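Right. Kiln is unloaded, tea is made, short thread on how the porcelain buttons went. Long day so forgive spelling

84 went in. 13 came out with cracks, nearly all of them the big two-hole ones. The small ones are fine. More than fine, the small ones are lovely

Pretty sure it's the holes. I was piercing too late, clay already leather hard, and you get a tiny split you can't see til it's glazed. Old mistake. Made it in December as well

The celadon though. Pools right in the thumb dip, goes nearly blue. Same recipe as the Ileck bowls, one extra coat, no other changes
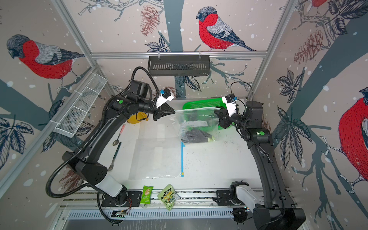 Odette Collet reckons it's the drying and says I should leave them under plastic a full two days before I go near them with a needle. She may be right, she usually is about porcelain

So next batch: pierce early, dry slow, twenty testers only. Not risking a whole shelf agian

Prices stay the same for the Rendelport market. Sets of six on card, singles in the dish. Cards are letterpress this time, Killian Guérin cut the block, a wee fern

Cracked ones are not for sale, please stop asking, they'll snag your knitting

Someone wanted toggles. Yes. Tried four in stoneware, too heavy, they drag the cardigan down. Will try thinner

Glazing the brooches from 7 tomorrow so slow replies. Stall list goes up after taht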